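Sorting small parts on a white board

I changed the surface of my work table in February and have been meaning to write it up. The table itself is light wood with a rounded edge, honey colored, and it is pleasant to sit at and poor for sorting anything small. Grain hides things. A clear washer or a translucent cap on that finish disappears as soon as the lamp is moved. The fix was a large white board laid flat on top, and most of what follows is about that and about the divided boxes that go on it.

Some background. My parts collection had been living in a Fimar drawer cabinet bought secondhand from Obinna Okonkwo. The cabinet has 30 drawers and no dividers. Each drawer had settled into a mix of whatever was closest in size, so finding one cap meant tipping out a drawer and putting most of it back. I did a full count before starting, mainly to know how many compartments to buy. Loose pieces came to 753. Of those, 391 were caps, tubes, sleeves and ferrules, the category that gives me the most trouble.

The board

Any rigid white sheet will do. Mine is matte enough that the lamp doesn't glare off it at normal sitting height. Requirements, as I see them:

It has to cover most of the table. A small board leaves a step at the edge, and parts roll off the step and onto the carpet. The carpet in that room is dark gray and gives nothing back.

It has to lie flat without fixings. I tried double-sided tape at the corners and took it off again after a day. The weight of the sheet is enough.

It should be plain. Yakubu Danladi uses a cutting mat with a printed grid for the same job and likes being able to read off lengths. I found the grid lines competed with the parts. Faint seam lines are fine, and I use one of them as a rough divider between sorted and unsorted.

The boxes

I bought clear plastic ones with an inner divider, sold under the Pirnwood name at the hardware place near the bus depot. Ezeani makes a similar box in smoked plastic. I returned those. With a clear box on a white board you can see through the walls and the floor, and a part left in a corner shows up immediately. With the smoked ones you have to pick the box up and tilt it.

One divider per box is the right number for me. Two compartments means one size on each side, or one part and its mating part. Boxes with many small cells look efficient in the store, but the cells are too narrow to get two fingertips into and the lid has to seal against every wall.

Procedure

The order below is the one I settled on after getting it wrong with the first few drawers.

1. Clear the board completely. Tools, cup, tape, phone, all of it goes on the shelf.

2. Set one box near the upper middle of the board, lid off. Only one box at a time. With two open I put parts in the wrong one, at a rate I would prefer not to publish.

3. Tip one drawer into a shallow tray kept on the side shelf. The tray stays off the board.

4. Bring pieces over singly and keep them low, close to the surface. A tube dropped from an inch up stays more or less where it lands. From a hand's height it rolls.
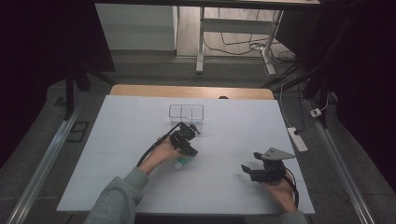

5. Check color and bore before the piece goes in. Teal and plain white ends are easy to tell apart on this surface. Two bores that differ by half a millimeter are not, and for those I keep a stepped pin gauge on the shelf.

6. Close the lid, label the short side, and shelve the box before opening the next one.

Labels

I used a Gravton label printer at first and gave up on it. The tape is wider than the short side of the box and had to be trimmed every time. Pencil on plain paper tape is quicker and can be erased when the contents change. I write the part, the bore and nothing else. Chukwuemeka Iyamu suggested adding the supplier code, and I may do that for the ferrules, where reordering the wrong one has cost me money twice.

Remaining work

There are 8 drawers left in the cabinet, nearly all fasteners. Those are less urgent, as steel screws show up well enough on wood. The open question is what to do with single pieces that match nothing. At present they share one compartment marked "odd," and it is filling faster than I'd like. Ebuka Nwosu throws his out once a year. I haven't decided.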